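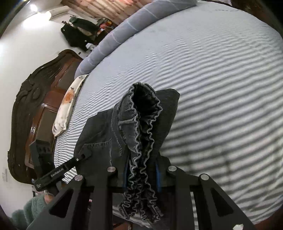
Ticket: elastic waist pants, waistband rolls after wash
Site: Woltgate laundry room
Status: open, waiting on customer

Reported in February. Dark denim pants, gathered elastic waistband. Customer says the band twists inside its casing and the pants will not fold flat. Wash was 30 degrees, spin 800.

Checked on the bed. Seams and belt loop pulled straight by hand, band stretched side to side for about 20 seconds. Repeated with spin lowered — no change.

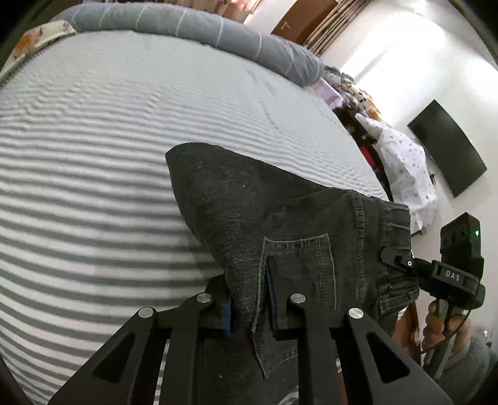 Pale wear along the pocket hem is logged as cosmetic. Not part of this fault.

Next step: tack the elastic at 2 points, side seams only, then rewash and refold. If the band rolls again, send to Furar for new elastic.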